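Posted in: house, slow projects

I started learning Icelandic in April, for no better reason than that my upstairs neighbor, Védís Skov, offered to teach me and I had stopped having excuses. She grew up speaking it with her grandmother. I had a year of high school German and nothing else.

We meet at her kitchen table at seven in the evening and work for 60 minutes by the oven timer. She doesn't like textbooks, so I bought one on my own and keep it downstairs. The first month was mostly pronunciation. I can now say the word for "bridge" in a way she accepts two times out of three.

What I wasn't ready for was the endings. A noun changes depending on what it's doing in the sentence, and then the adjective changes to go with it, and if there is a number below five, the number changes too. I had assumed I could learn the words first and put the endings on later. Védís says this is how people end up speaking like a telegram.

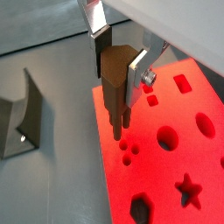 Brown peg, red board, and a lot of holes to choose from.

So I make cards. I use plain index cards from Vollness, the small size, and write the word on one side in all four cases with a sentence for each. I have 148 done. The plan was 1000 by the end of the year and I don't think I'll get there, mainly because I rewrite the ones with bad handwriting. Wim Maes, from my old job, told me to use an app like everyone else. I tried it for two weeks. I got very good at tapping the right answer and couldn't produce a single one of those words when Védís asked me what was in the refrigerator.

Writing by hand is slower and I remember more. I do ten cards in the morning with coffee and go through the old ones on the bus. If I miss a card it goes back to the front of the box. There are three cards that have never left the front of the box, and one of them is "sheep," which embarrasses me.
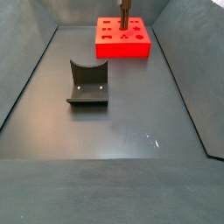
The red board again, star-shaped hole on the right.

Listening is the weak spot. Rianne Goossens, who took up Danish a few years back, told me to listen to the radio without trying to follow it, just to get the rhythm. I do that while cooking. I catch the weather, some numbers, and place names. Last week I understood an entire sentence about a closed road and had to turn the stove off and sit down.
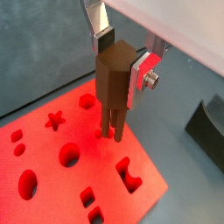

Prepositions are what I'm on now, and they are going badly. Some take one case, some take another, and a few take either one depending on whether you are moving or staying put. Védís made me practice with things on the table: the cup is on the plate, I put the cup on the plate. There is the brown piece with its three legs over the red board. The legs are above the board, no movement, dative. I said it out loud and then had to look up "legs."

Next month we start on past tense. I've been told the verbs are worse.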